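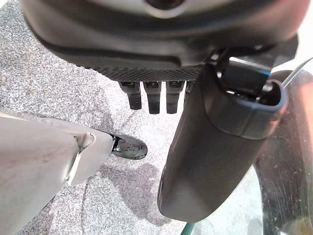

Pineapple questions, all in one place

Last updated December 1, 2025

I've had 1,483 emails since I put up my first pineapple page (yes, I keep them all!), and the same questions keep coming back. My answers are below. I buy mine whole from Vetitz, the produce stand near me, and I cut up far more of them than one household needs.

How do I pick a good one?

Pick it up! It should feel heavy for its size. Then turn it over and smell the bottom - you want sweet, and if you get a whiff of vinegar, put it back. Some golden color on the skin is nice, but I've had greenish ones that were lovely inside, so I go by my nose first.

Doesn't a leaf pull easily from a ripe one?

People swear by this. I've tried it for years and had leaves slide right out of fruit that tasted like nothing at all. Also, it's a bit rude to do it in the store.

Will it get sweeter if I leave it out?

Sadly no. It'll soften, and the skin may turn more yellow, but the sugar it had when it was picked is the sugar you get. I leave mine out for a day or two anyway, mostly for the smell, and then it goes in the fridge.

Should it stand up or lie down?

I lay mine on its side and give it a turn when I walk past. My theory is that the juice doesn't all settle in the base that way. Plenty of readers disagree with me and I love hearing it.
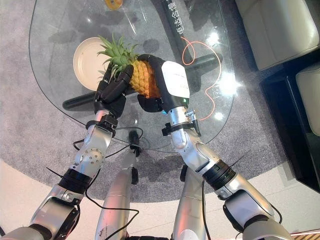
Gwenaël Renaud wrote to tell me I'm fussing over nothing: store it upright, upside down, however it fits, and just eat it sooner. The last pineapple in that house stood on its base for three days and both ends tasted the same. Fair enough! I still turn mine.

Is a glass table okay to keep it on?

Sure, as long as you set it down gently. The skin is rough and can carry grit, so don't drag it. If it's starting to leak at the bottom, put a plate under it. Sticky rings on glass come off with warm water and a drop of dish soap (I use Ameck, but any kind will do).

How do I hold the thing without getting poked?

By the crown, down low where the leaves meet the fruit. They're stiffest out at the tips and the edges can be saw-toothed, so close your hand around the base and don't slide it up or down. Gardening gloves are fine too. I have an old Sarmiento pair that lives in the kitchen drawer now.

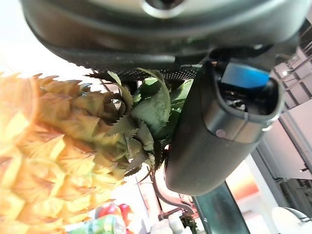 The leafy end. Mind the little teeth.

Do I take the crown off before storing?

I leave it on until I'm ready to cut, unless the fridge is packed. Grip the fruit in one hand, the crown in the other, and twist. It comes away with a crunch - very satisfying.

How much fruit will I get?

My last one gave me 525 grams once the skin and core were gone, and it was on the small side. A big one in June filled two Padik tubs, with enough left over for breakfast.

How long do the cut pieces keep?

Three or four days in the fridge with the lid on. After that I freeze whatever's left, spread out on a tray first so the chunks don't clump together. 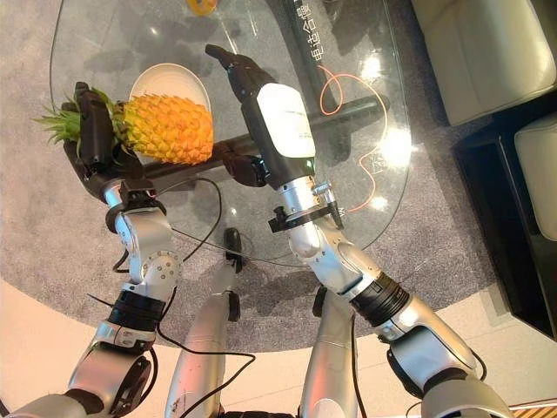 Whole pineapple on its side, plate close by.

Can I grow a new one from the top?

You can! Strip off the lowest leaves, let the stub dry for a few days, and pot it up somewhere sunny. Fruit takes a couple of years or more, and so far mine is just a very handsome houseplant.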